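Home » Visits » Gandura, Stitlow site

Gandura open day, Stitlow
July 31, 2025

Gandura opened its Stitlow workshop to visitors for one afternoon. Simão Seixas led our group through the benches, starting with the serving and kitchenware tables. 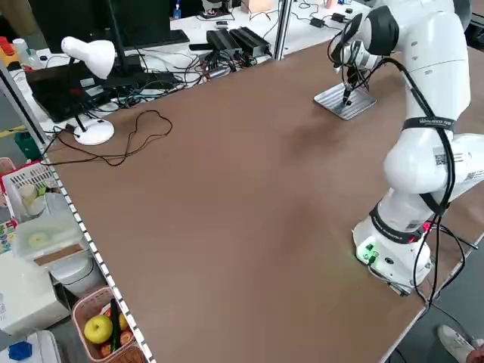
The workshop covers 246 square metres and moved in last March. Benches are kept clear at the front, with power and cabling at the back. Anselmo Lins asked about lighting; Seixas said desk lamps are preferred to ceiling panels for close work.

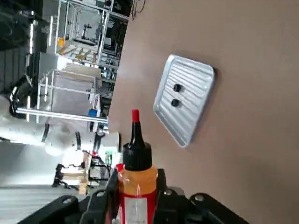 Metalware took up most of the talk. Ridged trays are harder to wipe than flat ones, as sauce settles between the ridges. The tray on the bench has its ridges running lengthwise, inside a shallow raised rim. A squeeze bottle with a conical nozzle suits that layout.

The tour lasted 60 minutes. Parking is on Derow Lane.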